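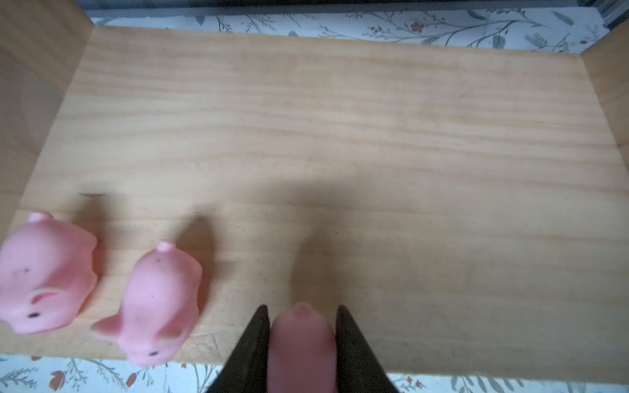
Three rubber pigs in a pine tray. Mariann Dudás says she sells more trays when there is something in them.

The first thing I asked Mariann Dudás was why anyone should pay $90 for a wooden tray. I had been shown the Prultier tray by a friend who swore it had changed her entryway, and I don't believe trays change entryways.

"It's pine and it has sides," Dudás said. "Things stay in it. I don't make any bigger claim than that."

Her website makes a bigger claim. It talks about "calm" four times on one page. When I read that back to her she laughed and said a cousin wrote it in March and she hadn't gotten to fixing it.

Dudás has been selling storage pieces for toy collectors under the Prultier name for 7 years, out of a rented unit in Pindton. Most of her customers are adults. They own little rubber animals, capsule toys and character figures, and they come to her after they have run out of windowsill. One man in Kiani wrote to say he had 436 of them and wanted a single shelf.

"I told him to buy a cabinet from somebody else," she said. "Or sell 400."

I pressed her on the unfinished look. Pale bare wood photographs well, but it marks if you look at it wrong. She agreed it marks. She doesn't varnish the trays and won't do it on request, and she told me oil makes rubber toys sticky over time. I have no idea if that is right. She couldn't tell me where she learned it, either.

The fabric is the other half of her business, and I liked it more than I expected to. It is a pale print with thin leafy sprigs and a small reddish flower here and there, and pink looks good against it. She buys it by the roll from a shop in Plutau that would probably rather she didn't say what she pays.

"People think the tray is doing the work," she said. "Half of it is what you put under the tray."

That was the first thing she said all morning that I wrote down without a question mark next to it.

We moved on to the shelf, a two-level unit in light wood that she lists as "display furniture." I told her it looked beat up. The top of the side panel is chipped and the front of the middle board has rough, worn patches.

"Yes, because it gets used," she said. "You want one that nobody has touched, you can go to a showroom."

I said I might. She shrugged and we talked about Kuromi for a while.
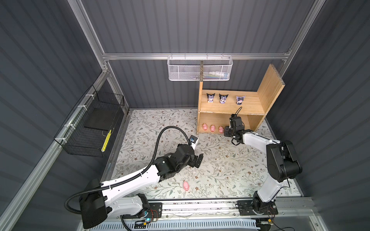

Three on a shelf

Her rule for figures is that they need air. Three Kuromis on the upper shelf, evenly spaced, is as much as she would put there. I asked if that was a rule or just taste, and she took it back at once and said taste.

She feels more strongly about baskets. She likes wire and mesh ones, hung up off the floor, for the things that aren't on show. You can see what you have, she said, without having to arrange it. My own view is that a see-through basket is a mess you have agreed to look at. Dudás thinks this is a problem with me and said so.

The shelf costs $600. I asked her twice, in case I had heard wrong. She went through the wood, the hours and the rent, and the sum did come out somewhere near that, though she was the one doing the adding. I asked what she would tell a person who had three pigs and no $600.

"Put them on a plate," she said.

I went home and tried it with a saucer and a dish towel. My friend came by and asked where the tray was from.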